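Fildale Robotics Club – Frequently Asked Questions

Updated July 2021. Written in a bit of a rush before the summer break, so if something's missing, email Anikó Rácz and she'll add it.

What do members do all term?

Mostly the cup task, in simulation. Arm, two tables, a pink cup and a blue cup, get one into the other. Sounds easy. Give it a go.
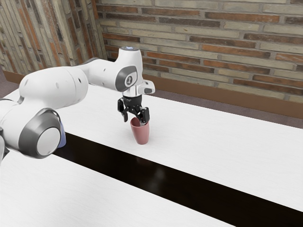 The simulated arm and the pink cup, both pictures

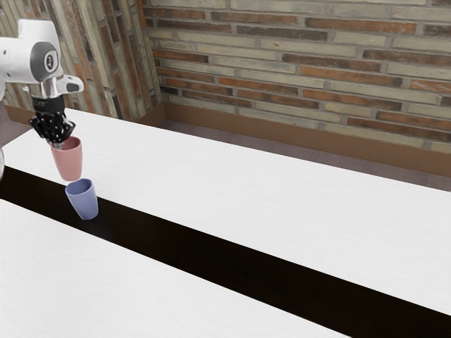
Do I need to know how to code?

A bit of Python helps. Loops, functions, lists. If you've never written any, come anyway, there's a beginners table for the first few weeks.

Do I need my own laptop?

No, but bring one if you've got one. Club machines are shared, two people to each. Anything from the last few years should cope. Old ones will run the simulator with the shadows turned off – setting is under View, not under Graphics, don't ask.

What software is it?

Plinel. Free for clubs. Download link goes out with the joining email. Get the full version not the viewer, the viewer won't let you save anything.

Windows or Mac?

Either. Linux too, but you're on your own with the installer.

It won't connect to the club server?

Port is 2042. Not the one printed on the old handout. If it still wont connect, restart Plinel first and then ask.

My gripper goes straight through the cup??

Contact settings. Check you've loaded the Csonka gripper file and not the blank one. Then check your step size, too big and the fingers skip past the rim. Everyone gets this.

Is there a competition?

Yes, the Gurargate Cup, in September. Teams of 2. Each team gets 30 attempts with the cups starting in different spots, best total wins. Scripts have to be handed in the night before and no edits on the day. Not even a comment.

Can we use a learned policy or does it have to be hand written?

Both allowed. If you train something, the network has to load on the club machines, and hidden layers are capped at 1024 units wide. Hand written scripts did very well last time so don't feel you have to.

Can I enter on my own?

Ask. Usually we pair people up.

What if I miss a session?

Fine. Notes go in the shared folder, normally the same evening. Read them before asking in the chat please.

Is there a real arm?

Not at the moment. We'd like one. Price is the problem.

How much does it cost?

Nothing for the first session, then a small termly fee. Talk to Anikó if thats a problem, it stays private.

How do I join?

Form on the Join page. Under 16s need a parent to fill in the second half – forms without it get sent back.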